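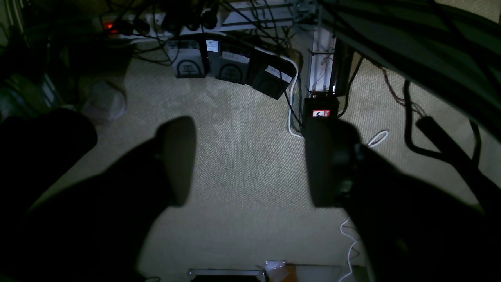
From: Gordon MacPherson
To: Conddale workshop list
Date: Wed 19 May
Subject: Re: gripper faults, cloth handling

On the list yesterday, Yazzie wrote:
> Fault 484 again. Grip dropped out part way through
> a lift. Florkik say it's the cloth bunching up and
> the new settings will cure it.

I'll believe that when I see it. 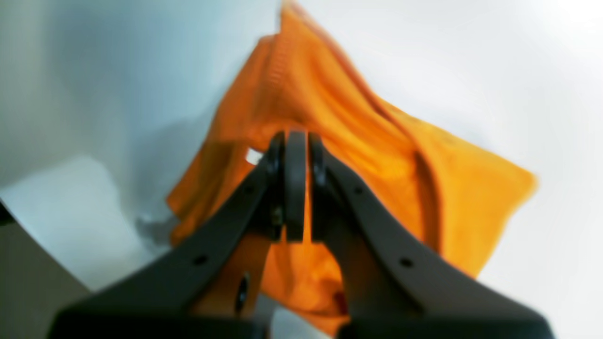
Florkik said the same in January. We've had 35 of these since, with towels and with flat Grastix sheets that hardly bunch at all. If the cloth were to blame, the sheets ought to be fine.
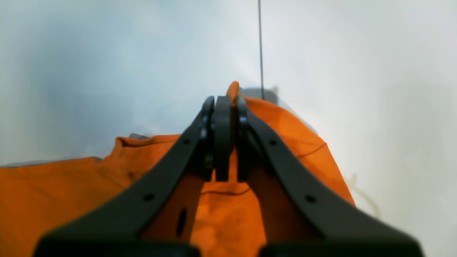
My money is on the pedal stop. The log has the stop line flickering at entry 1136, just before the grip lets go. A stop that trips by itself is a nuisance. One that fails to trip is how you lose a finger, and I'm not keen to find out which sort we've got.

Before anyone loads new settings, please:

1. Leave the cloth jobs alone until the stop line has been tested. 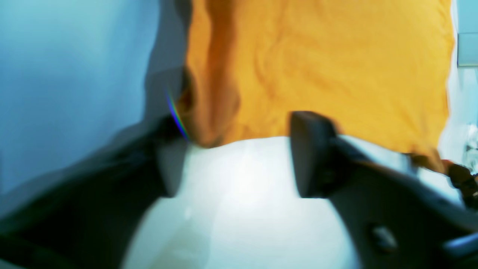 2. Swap the pedal lead and run the same lift 3 times.

3. Send me the whole log, including the dull parts.

Gordon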